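8/10/18

**Drornska budget talk: a second folding cell, or just better spares?**

I spent most of my morning at the Drornska laundry site, where the planning group sat down to decide what goes on next year's equipment list. I went in expecting a quick yes to a second folding cell. I came out two hours later with a cold coffee and a much longer list (mostly cables, if you can believe it).

So, the options. Bavberg has quoted for another two-arm cell, with install and training bundled in. Cillitz would rather sell us a service plan and a shelf of spare grippers for the cell we've got. The operators I talked to lean toward Cillitz, and I get it! They've been asking for spare wrist cables since June, and a whole new cell doesn't fix that. 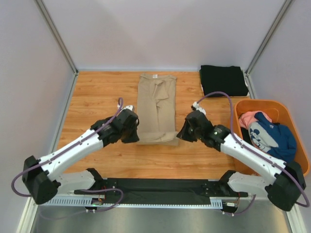
*Two arms and a pair of beige trousers in the folding cell, with more clothes in the orange basket.*

Trousers are a big part of the argument, by the way. The Bavberg quote is priced on flat items like towels and pillowcases, and our work is mixed clothing, so I asked if they'd redo the numbers with pants and sweatshirts in the pile. They said they would. The group wants a trial on 394 garments from our own bins before anybody signs anything, and I'd be pretty nervous if we skipped it.

There's floor space to think about too. A second cell would go where the Xia carts are parked now, and moving those means new power drops, which aren't in either quote. I've asked for that cost as its own line, plus eight weeks of lead time on the schedule in case parts run slow.

For now the spares order is going ahead and the new cell is on hold until the trial numbers come back. If you work the folding side and have a part you're always short on, send it to me before I close the list!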